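10/20/22

MAES HANDS THE SORTING TO THE ARMS AND KEEPS THE PEOPLE

Lunley. Maes, the second-hand toy brick dealer, has moved the dullest job in its Zostgate warehouse to small robotic arms. The people who used to do it have been found other work in the same building, with better chairs.

Maes takes in used bricks by the crate, and until September every loose piece was picked out by hand. Staff called the sorting room "the beach", as it was where you went to stand still and stare at small hard things. The new system, Altero, was built in-house and has so far handled 2,374 pieces without asking for a tea break.

"I sorted bricks for six years and I still see them when I shut my eyes," said Oskari Nurmi, formerly a sorter and now an arm minder. "These days I tell the arm where it went wrong. It takes this better than my brother does."

No jobs have been cut. Sorters now check finished sets, answer customers and train the arms, for the same pay and shorter shifts. Each got 88 hours of paid training, a good deal of it spent on learning what not to unplug. Night sorting has ended, and staff say they do not miss it.

Managing director Ruben Verbeke admits that the arms are slower than his best people. "Siebe Visser could beat one blindfolded," he said. "Siebe has asked me to point out that he no longer wants to."

Maes plans to have 3,000 pieces through Altero before it decides whether to add a second bench. Press visits can be arranged through Mircea Văduva at the Zostgate office. Flat shoes are advised.

Altero's arms learn their trade on an ordinary table before they go near a customer's crate. Practice pieces are set out on a grey baseplate, and the red Technic beams, straight and L-shaped, are a favourite of the trainers. Tidying the cables remains, for now, a job for humans.

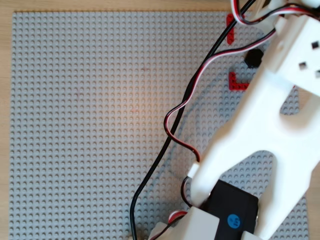
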